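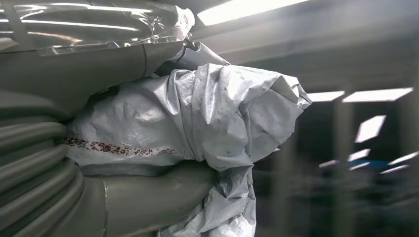 保護カバー(ほごカバー)は、機械や家具、器具などの表面を、ほこり、水滴、油、塗料、すり傷から守るためにかぶせる覆いの総称である。この項目では、動く部分を持つ設備に使われるもの、とくに蛇腹、布または樹脂のジャケット、透明フィルム、白いプラスチックの包みについて述べる。家具用の布カバーは「家具カバー」の項目を参照。

概要

動く設備の覆いは、動かない物の覆いより条件が多い。関節が曲がるときに布が引っぱられてはならず、また余った部分が関節にはさまってもならない。そのため、一台の設備に一種類の覆いだけを使うことは少なく、場所ごとに違う覆いを組み合わせる方法が広く行われている。写真のアームでも、灰色の蛇腹状のカバー、平らな灰色の覆い、透明なフィルム、しわの多い白いプラスチックの包みが一緒に見られる。

種類

蛇腹カバー
山と谷が交互に並ぶひだを持ち、アコーディオンのように伸び縮みする。曲がる部分に用いる。ひだの谷に粉や繊維くずがたまりやすいことが欠点とされる。ひだの間隔が広いものは掃除が楽であるが、縮めたときの厚さが大きくなる。

ジャケット
まっすぐな部分を包む平らな覆いである。二枚以上の生地を合わせて作り、合わせ目は縫うか、溶かして付ける。合わせ目は弱い所になるので、液体が多くかかる側を避けて置くのがよい。面ファスナーで閉じる型は着脱が早いが、洗濯を重ねると閉じる力が落ちる。

透明フィルム
下にある面が透けて見えるので、表示やランプを隠したくない場所に適している。光をよく反射し、しわが付くと下の文字が読みにくくなる。主に短い期間の使用に向く。

プラスチックの包み
シートや袋の形のものを先端などに巻き、ひもや粘着テープで留める。形を合わせて作る必要がなく、値段も安い。そのかわり、ひだや余りが多くできる。余りは動く方向と反対の側にまとめる。

歴史

トランドトン(Trandton)の塗装業者の間では、古いシーツや油紙を器具に巻く習慣が長く続いた。その後、ペレイラ(Pereyra)工房が型紙を使った布製ジャケットの注文製作を始め、型紙は最も多い時期に292種類あったという。蛇腹の既製品はドロキコ(Drokico)が扱い、直径の違う8種類を販売した。型紙の一部は今もトランドトンの産業資料館に保存されている。

取り付けと手入れ

取り付けの前に、設備の電源を切り、表面の汚れをふき取る。砂のような粒が残ったまま覆うと、覆いの内側で傷ができる。蛇腹は一番伸びた姿勢と一番縮んだ姿勢の両方で長さを確かめる。重ねて使う場合は、上の覆いのすそを下の覆いの外側に出す。逆にすると、垂れた液体が内側に入る。

洗える布製のものは、中性洗剤を入れたぬるま湯で洗い、陰干しにする。プラロンの手引きでは、蛇腹のひだの点検を1,000時間の運転ごとに行い、ひび、白くなった折り目、硬くなった部分があれば交換するとしている。同じ手引きは、保管する部屋の温度を42度以下と定めている。フィルムと包みは洗わずに捨てることが多い。

毎年1月に覆いを全部外し、下の面を調べる作業所もある。この作業は「冬の衣替え」と呼ばれることがある。

注意点

通気口をふさぐと熱がこもる。また、銘板や非常停止の押しボタンを覆ってはならない。静電気を嫌う場所では、一般のプラスチックの代わりに帯電防止の材料を選ぶ。

関連項目
家具カバー/防塵/養生シート/蛇腹/面ファスナー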